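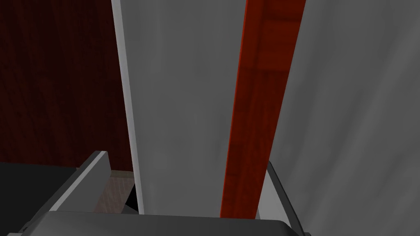 Kálmán Rácz wrote:
I'd throw out every demo where the arm sits still for more than a second at the start. My first set had tons of those and the policy learned to just sit there, lol.

drillero_dan wrote:
Ok but how many would I have left? I've got 400 sim episodes, all teleop, and I'm slow, so probably 75 of them have me fiddling before I commit to the reddish bar. Wrist view is where it gets ugly (bar between the fingers, gray behind it, gray fingers too). I was hoping more examples would just drown out the bad ones!

nutexfan wrote:
They won't. Trim the front of each episode and keep the rest, you don't have to toss the whole thing.

Kálmán Rácz wrote:
Trimming works for the start. Doesn't fix dithering in the middle, and those I'd still drop.

mossy_gears wrote:
Gonna disagree with both of you. I kept my messy ones in, the ones where I come in crooked and have to fix it, and those helped me way more than the clean ones. If every demo is perfect the thing has no clue what to do once it drifts a little to one side.

drillero_dan wrote:
So crooked is good, frozen is bad?

mossy_gears wrote:
Pretty much, yeah. Also change your textures between runs. I had the same wood grain in all of mine and it fell apart when I swapped it.

nutexfan wrote:
Eh, I'd leave textures alone until it can do one look reliably. Record 30 fresh ones first, train on those only, and compare.

drillero_dan wrote:
Fine, doing the 30 tonight, with coffee. Will post the curves.

Related threads
Kun wrist camera settings
Dreltine export drops the last step
Teleop with a gamepad, worth it?

We use cookies to keep you logged in. Accept / Manage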